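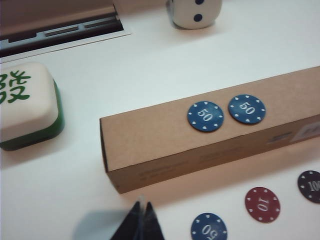

Inspected and written up by Waraporn Wiriya, January 11, 2026
Unit: Lotell pick-and-place kit, trial loan from Livetberg

Pre-power
- Base clamp: tight. Checked by hand, then with the wrench.
- Cable run: OK. Strain relief a bit short, would like another inch.
- E-stop: within reach of the chair. Pressed it 4 times, stopped each time.
- Fingertips: no chips or burrs. Left pad has a light scuff, leave it.
- Wrist camera screws: one took a quarter turn. Recheck next visit.

Work area
- Test pieces: poker chips, die, cardboard box. Two blue chips go on the box lid, others on the desk in front.
- Loose items: cup and black container at the far left of the desk. Move before any full-speed run. Comment only, not a fail.
- Walkway: partition at the back but there is a gap. Kit manual wants a marked line on the floor, we dont have one. FAIL, tape on order.

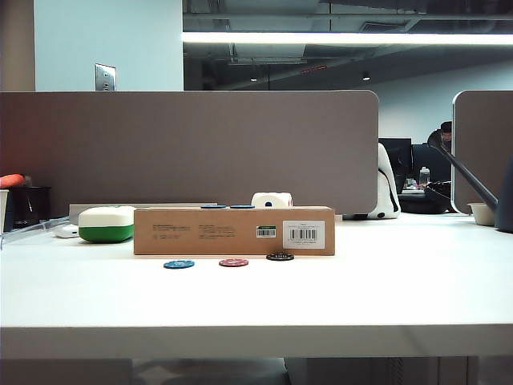
Vilgot Fagerlund: The line is only required above 30 percent speed. If you stay under that on the trial you can call it a note. Please do not skip it for Rotedham though, they run full speed.

OK, changed to NOTE for this site. Stays FAIL on the Rotedham sheet.

Motion, slow speed
- Homing: fine both times.
- Soft limits: held on all joints. Joint 2 stops a little early, no harm.
- Grip force: factory setting is too high for thin pieces. Dropped it one step. Box lid dented slightly on my press test at the old setting, so set this BEFORE using cardboard.
- Picking a flat chip off a hard desk: hardest job in the set. Fingers have to come in low. Watch for tips scraping the surface, stop if you hear it.
- Noise: ok. Slight whine at joint 4. 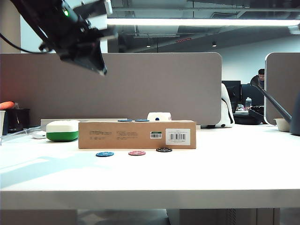
The whine is louder going up than coming down. Jaidee had the same on their unit in November and got a new belt under the service plan. Ask Livetberg if ours is covered during the loan, the contract only says "wear parts" and doesnt list them.

Paperwork
- Quick start card: in the case.
- Risk sheet: page 2 missing, Anong Phuthong to send.
- Service plan: 90 days, starts at delivery and not at first power-on. Worth arguing about.

Result: pass for slow speed only. Full speed on hold untill the tape is down and joint 4 is looked at. Retest all of Motion after the belt, grip force too.

Contact: Waraporn Wiriya, Equipment Checks | © 2026 | Back to top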